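Terkthorpe Cup Challenge

The Terkthorpe Cup Challenge is a student robotics contest held each October at Terkthorpe College. Teams program a robotic arm to handle small cubes and plastic cups on a black tabletop inside a white-walled booth. It grew out of an evening club called Prernari and is open to teams of up to 10 students.

Format

Each team is given 35 minutes at the booth, split between practice and scored runs. Tasks are drawn from a published list and include putting a cube into a named cup, moving a cup without knocking it over, and sorting cups by colour. A run is void if a team member reaches into the booth. Only the best 3 runs count, a rule that has been criticised for rewarding luck. A team whose program fails most of the time can still finish ahead of one that is merely steady.

The booth and the cups

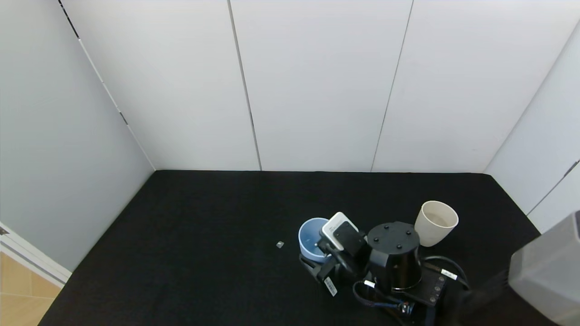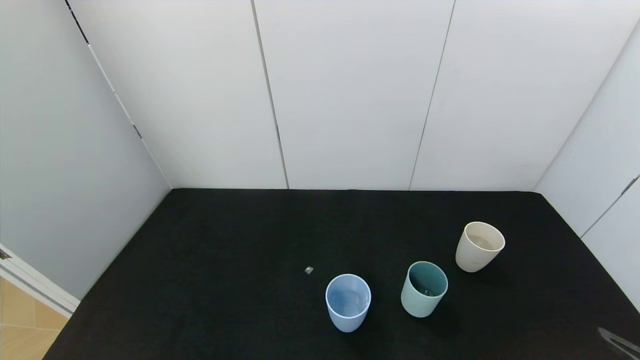
Light-coloured cups on black cloth.

The plain setting is one of the main points of dispute. Supporters say it lets beginners get a program running within a term. Critics answer that black cloth and white walls take away most of what makes the job hard, and that programs written for the booth have seldom been tried anywhere else. The organisers' handbook describes the tasks as "household skills", a phrase for which it offers no evidence.

Results and reception

The club's website states that success rates have risen every year. No run logs have been released, and the task list was shortened in the same period, so the claim is difficult to check. The two best-known entries, Tymoshchuk and Binach, shared 2 wins between them. Both used fixed starting positions for the cups, which the rules then allowed. Whether either could have coped with a cup moved by a few centimetres is not recorded.

Teaching staff have generally spoken well of the contest. Their comments deal mostly with attendance and enthusiasm, and say little about what students learned.

This article was last revised on Mar 26, 2024.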